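Clindanell Playhouse
Pre-Show Safety Checklist, Main Stage and Backstage
Production: Evutden (two-act musical, touring set)
Form 2894, completed before the first preview, February

Marks used: OK = checked and fine. FIX = must be put right before the house opens. WATCH = usable tonight, check again tomorrow.

STAGE FLOOR

1. Deck swept and damp mopped. OK
Comment: Mop again at the interval if the confetti cue stays in.

2. Trap covers flush and bolted. OK

3. Spike marks and glow tape in place. FIX
Comment: Glow tape is lifting on the downstage left steps. Replace the full strip. Patches peeled off during the tech run and stuck to shoes. The blue spikes for the piano are fine.

4. Lip of the revolve clear all the way round. OK
Comment: Run by hand for one full turn, then under power at show speed. There is a small knock at the upstage position. It was there at the get-in and has not changed.

5. Orchestra pit net tight, clips closed. FIX
Comment: 2 clips open at the conductor's end. The net was probably unhooked to pass a music stand through. Please use the pit door for stands.

WARDROBE AND QUICK CHANGE

6. Quick-change area lit with blue running lights. OK

7. Costume rails braked and loaded evenly. WATCH
Comment: The rail nearest the dock door rolls with the brake on. Chocked for now. Load the heavy coats on the other one.

8. Hems, trailing laces and loose trim checked on all Act One costumes. OK
Comment: The wedding dress hem has been taken up and no longer catches on the steps. Check it again once the understudy has worn it, as she uses a lower heel.

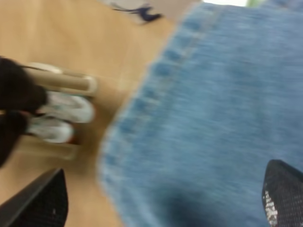 9. Steamers and irons unplugged when not attended. FIX
Comment: One iron was found on at 5:40 p.m. with no one in the room. Wardrobe has been spoken to. The iron is to go on the timer socket from now on.

10. Shoes checked for rubber soles. OK
Comment: Dance shoes were done by the supplier. The street shoes used in the train station number were done in house, and the glue needs a full night. Do not hand them out early.

FLYING AND RIGGING

11. All fly lines labeled to match the current cue sheet. WATCH
Comment: Labels are correct but three are handwritten and hard to read in low light. Print new ones.

12. Weights checked after the Act Two cloth was swapped. OK
Comment: The new cloth is lighter than the one it replaced. Counterweight adjusted and signed for by the head flyman.

13. Safety bonds on every lantern above the stage and the house. OK

14. Ladders and access tower stored and locked. OK
Comment: Tower key is back on the hook in the prompt corner. It had gone home in somebody's pocket twice this week.

ELECTRICAL AND SOUND

15. Portable equipment in date. WATCH
Comment: The Dirkance haze machine is in date but the label has rubbed off. Details are in the log. Put a new label on it.

16. Cable runs across walkways ramped or taped. FIX
Comment: The run from the sound desk to the back row of the stalls has no ramp where it crosses the aisle. This is the wheelchair route. It must be done before any audience comes in, including invited guests at the dress rehearsal.

17. Radio mic packs, fresh batteries, spares at stage left. OK

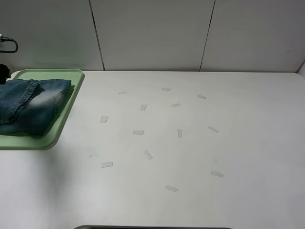
18. Cue lights tested at all positions. OK
Comment: Fly floor cue light is dim but readable. Lamp on order.

19. Headsets tested. WATCH
Comment: Channel B crackles when the follow spot is struck. Follow spot operators have been moved to channel A for now.

PROPS AND EFFECTS

20. Glassware is breakaway or plastic. OK
Comment: One real wine glass had found its way onto the Act Two table. Removed. The props table is now marked out with a labeled space for each item, so anything extra should stand out.

21. Haze and smoke notices posted in the lobby. FIX
Comment: The notice still has last season's title on it.

22. Suitcase props weighed and latches taped. OK

FRONT OF HOUSE

23. Exit signs lit, exit doors open freely. OK
Comment: The Khalaf Street door is stiff in wet weather. Opens fully with a normal push.

24. Aisles clear. OK, apart from item 16.

25. Show stop announcement read through by the stage manager on duty. OK

RESULT

Items marked FIX: 5 (items 3, 5, 9, 16, 21)
House may not open until all of these are signed off at the prompt desk. Items marked WATCH go on tomorrow's sheet.

Copies to the prompt desk, the production office and the front of house office. Keep the signed original in the red folder.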